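Notes from the Skorudholm visit, September

Jurgita Rebane and I took the morning train out to Skorudholm to see the furnished rooms that Skosent fits out above the old Tolerard warehouse. We got there a little after 10 and had until lunch. Entry is free, but you sign in downstairs and leave a phone number.

The first floor is storage and I won't say much about it. The rooms people come for are one flight up, and we spent most of our time in the one with the small round table and the egg cushion. 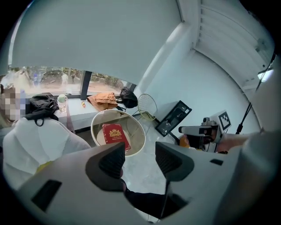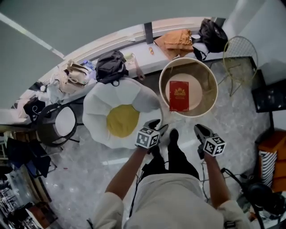
Bags and small things had piled up in both views, and a red item with a gold crest is in each.

**Can you buy the furniture you see in the rooms?**

Most of it can be ordered, but you don't take it home the same day. You write down the tag number, hand it in at the desk downstairs, and they deliver within 9 working days. Floor samples are sold off twice a year, and those you carry out yourself.

I had gone mainly to look at side tables. The white one with the glass top is a good height for a low chair, and the glass would be easy to wipe down. I was less sure about the gold wire chair behind it. The rounded back looks fine, but I would want a pad on the seat before sitting through a whole evening — Jurgita disagreed and said she would take two.

The fried-egg cushion is meant for the floor, and with its scalloped white edge it takes up more room than I had expected. In my apartment it would block the way to the balcony. The price list had it at 292, and delivery is extra on anything under 700.

Żak, the café on the ground floor, does soup and open sandwiches until 2. We ate there and went back up once more so Jurgita could measure for her hallway. She had left her tape at home and borrowed one from the front desk.

A few practical points for anyone going:

- The station is 200 meters from the door, on the same side of the street.
- The elevator goes to the second floor only. After that it is stairs.
- Take a pen. The order slips are on paper and the desk was short of pens.
- Parking behind the building is for deliveries until noon.

Yasir Bangash wants to go in the spring, when the upstairs rooms are changed over. I have told him I'll come along if the lamp section is open by then. It was closed for repainting on our visit, and I still need something for the desk.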